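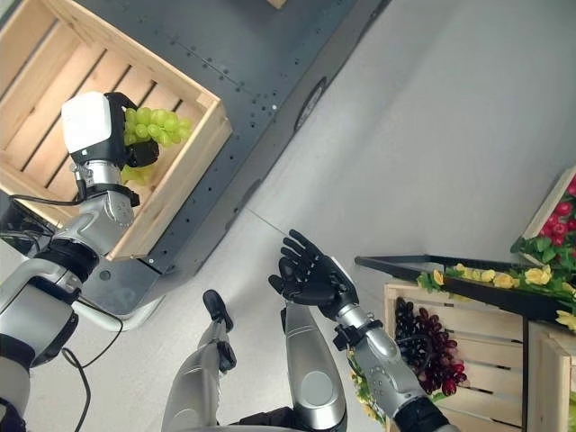
1/ Moving to a small town and buying fruit there: what I learned in my first season

I came to Stoklow in January with 2 suitcases and the habit of buying everything in one big supermarket. In Stoklow there is no big supermarket. There is a covered market, open until 2 in the afternoon.

2/ My first mistake was to come at noon. The good grapes are gone by then. Now I go at 8 in the morning, before work, and I can still choose.

3/ Second mistake: I asked for "some grapes" and received 767 grams. Since then I say the number. 600 grams is enough for me for the week.

4/ Green grapes I like when they are a little yellow. The very green ones look nice but they are often sour. You can ask to taste one - the sellers do not mind, at least in my town.

5/ Do not wash them when you come home. I keep mine dry in the fridge, in a bowl with a paper towel under them, and wash only what I will eat.

6/ If you miss the market, bus 46 goes to Avden. The shop there is open in the evening, but the fruit is more expensive and the choice is small. I went three times and then I learned to wake up earlier.

7/ Next month I want to try making raisins in the oven. My neighbor says low heat and the whole night, which makes me nervous about the electricity bill. If you have done this, please write me how long it took.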